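Ticket: Celta policy wipes the wrong plate after the first one
Project: Gudeta / dishwashing tasks
Opened by: Chaltu Derese
Status: open, workaround in place

Chaltu, 9:40 am
So I've been running the plate wiping task with the new Celta checkpoint and it has a weird habit. It picks up the sponge fine, wipes the first plate fine, and then goes right back to that same plate and wipes it again. And again! The other plates just sit there. I did 40 rollouts and it moved on to a second plate in only 4 of them. The old checkpoint never did this, so I'm guessing it's the shorter history window, but I'd love a second opinion before I burn a whole training run on it.

Mulugeta Gidey, 10:15 am
Hmm, could you check the exposure first? We had something like this on Desudness, where the plates blew out to plain white and the policy couldn't tell a dirty one from a clean one. If it can't see the sauce it'll just go wherever the arm already is.

Chaltu, 11:30 am
Good call, that's part of it. I pulled the head view from the start of a rollout and the plate centers are really bright. You can still make out the red on all of them, but on the upper left one it's only a little streak, and I can see how that would get lost once we shrink the image down. There's a shiny wet patch on the blue tray too, down by the corner, and a glossy band on the wood in front of it. I wouldn't rule out the glare confusing things.

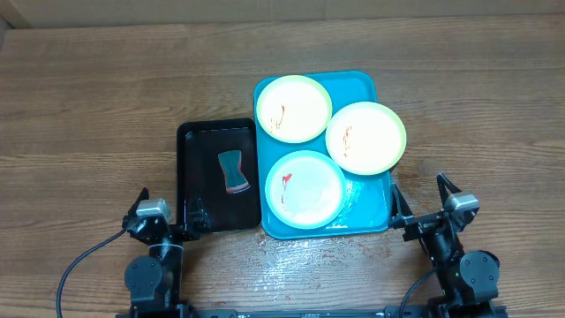
I turned the exposure down 2 steps and ran it again. Better, but it still gets stuck — it'll finish a plate, hover, and drift back. So I don't think the lighting is the whole story. Next I put the old history window back and left everything else alone, and now it moves on most of the time. I haven't done a full set of 40 yet, so please don't quote me!

For now I've pinned the old window in the Cillulura config so people can keep working. Mulugeta, can you send me the Desudness exposure settings when you get a minute? I'll leave this open until the full set is done.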